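Clarnach two-arm cell: frequently asked questions

These answers are for anyone who sets up, runs or looks after the two-arm garment cell at Clarnach. They apply to the cell as fitted with the Tritau arms and the Kevix control software. If your question is about logging in or booking time, see the Jeon user pages instead.

Who can switch the cell on?

Anyone who has done the short induction. You don't need to be an engineer, but you do need to know where the stop button is and how to lift an arm clear by hand when the power is off.

What is the start-up order?

Power supply first, then the controller, then the software. Wait for the controller to finish its self-check before you open Kevix. If you open it too early it will find one arm and miss the other, and you will have to close everything and begin again.

Both arms should be in the rest position before power goes on. If one has been left stretched out over the table, fold it back by hand. Support it under the elbow, not by the gripper.

How often do the arms need homing?

At every start-up, and again after any stop caused by a knock. Homing takes each arm in turn, left then right. Clear the table before you run it. Garments can stay on the hanger stand provided the stand is at the back.

How are the cables meant to run?

Each arm has one purple cable running along it. It should follow the white link and have enough slack at the elbow and wrist for the joint to go through its full travel. Too little slack pulls on the plug at the wrist. Too much and the loop catches on hangers, particularly on the right-hand side where the stand is.
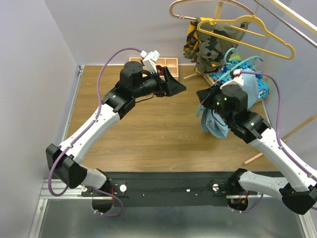
After changing a cable, move the arm slowly through every joint by hand with the power off and watch the loop the whole way. Do the wrist last. Only then run the slow test in Kevix, which is program 29 on the list.

The thin red wires at the shoulder are a separate matter. Leave them alone. If one has come loose or the covering looks worn, switch off and report it.

What gets checked, and when?

Every 300 hours: link bolts, shoulder mountings, cable plugs and the fixings on the mounting bar. Bolts should be nipped up by hand with the short key. Don't use a powered driver on them.

Every 600 hours: all of the above, plus a full calibration of both arms and new grip pads if the old ones have gone shiny. Allow a morning for this.

The hours are shown on the Kevix status page and are counted separately for each arm. They drift apart – the right arm does more of the holding and usually comes due first. Service both together anyway, going by the higher figure.

A gripper keeps dropping thin fabric. What should I look at?

Start with lint. It builds up on the inside faces and wipes off with a dry cloth. Don't use solvent.

If cleaning makes no difference, check the closing force in the settings. Ours is set to 138 on the Kevix scale for cotton shirts and similar. Raising it a little is fine. If you have to raise it a lot, the pads want replacing.

Why does one arm stop short of the table?

Nearly always a calibration fault after a knock. Home the arm and try again. If it still stops short, check the bracket on top of the wrist. A bent or loose bracket will throw the readings out, and recalibrating will not fix it until the bracket is straight and tight.

Can I move the table or the base plate?

No. The positions of both arms are measured from the plate, and a small shift means calibrating from scratch. Loose things such as trays and hanger stands can be moved freely.

How should I clean the cell?

Dry cloth for the arms, slightly damp cloth for the tabletop, soft brush around the bases. Power off for all of it. Compressed air is not allowed, as it blows lint into the joints.

Where do I record a fault?

In the log on the Kevix status page, under the arm concerned. Put left or right, the joint, and what the arm was doing at the time. If you have used the stop button, log that too, even if the cell restarted normally.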